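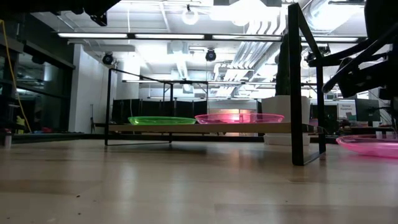 ## Pamo holiday flat, check before winter letting

August 2018, done by Elango Raju, comments by Oona Oksanen

- [x] **Smoke alarms.** Both give sound when tested. The one in the hall is yellowed, but the date on it is still good.
- [x] **Fire blanket.** Hangs on its hook, tape not broken.
- [ ] **Gas hose behind cooker.** Small cracks near the clip. *Oona: please change it before the next guests, I do not want to wait until January.*
- [x] **Hot water.** Comes quickly, not too hot at the basin.
- [ ] **Balcony rail.** Two screws are loose at the left side. I tightened them by hand, but it needs the proper tool.
- [x] **Window catches.** All three close. The bedroom one is stiff.
- [ ] **Stair light.** Goes off too early, before one reaches the second floor. *Oona: I have written to Dolov about the timer. No answer yet.*
- [x] **Kitchen furniture.** Stands steady.
- [ ] **First aid box.** Plasters finished, burn gel out of date.

Keys are returned to Ritva Toivonen.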